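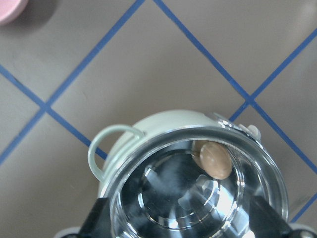 Mint green pot on the taped-off table

Posted by Purnik
I want to do eggs in a little electric pot like this, the kind with a glass lid. Do I start them in cold water or hot? Mine keep cracking – very annoying!

Posted by Brirnau
Cold water, eggs in first, lid on.

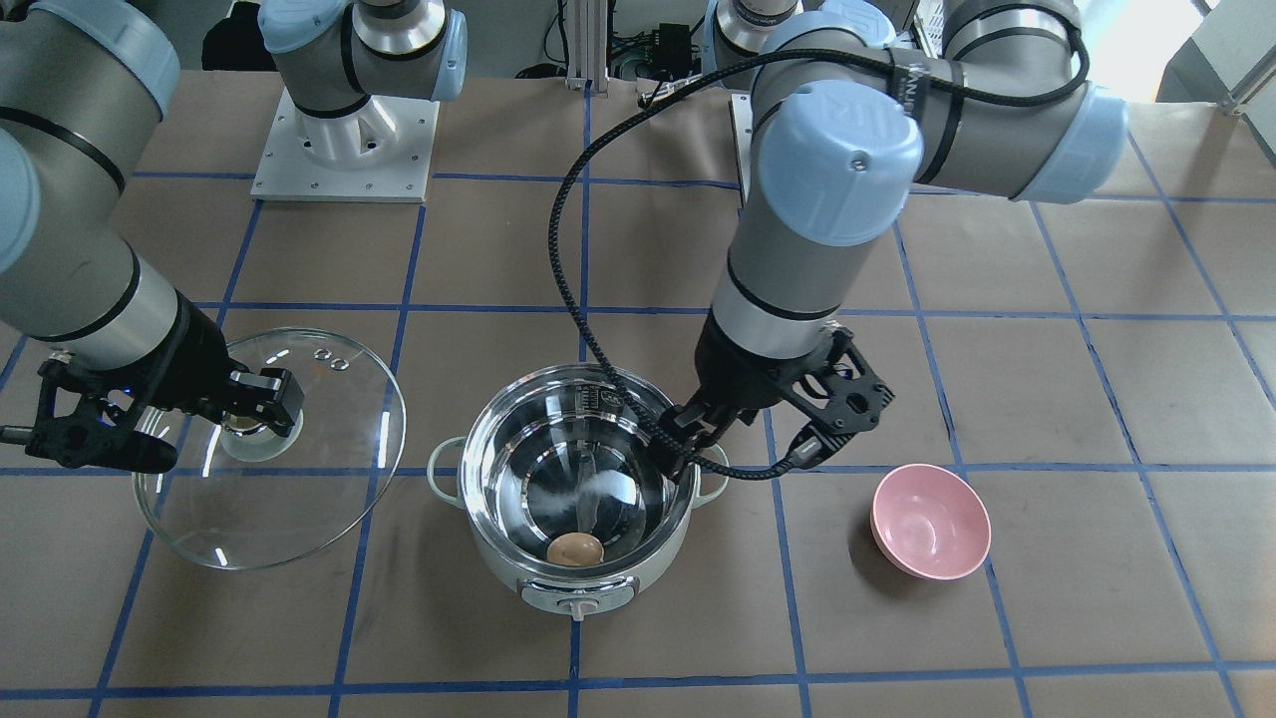
Then I switch it on and leave it alone until it boils. After that I give them 4 more minutes if I want them soft (we're big on toast here).

Posted by Pascual
I go longer than that. 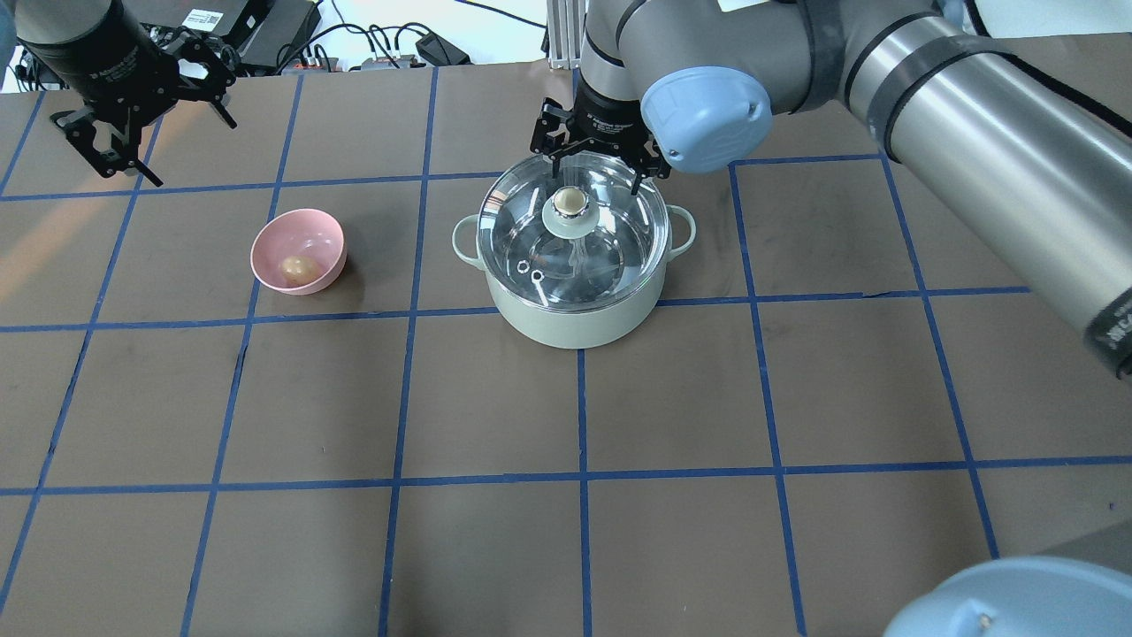
And get a bowl of ice water ready before you start – mine peel way easier.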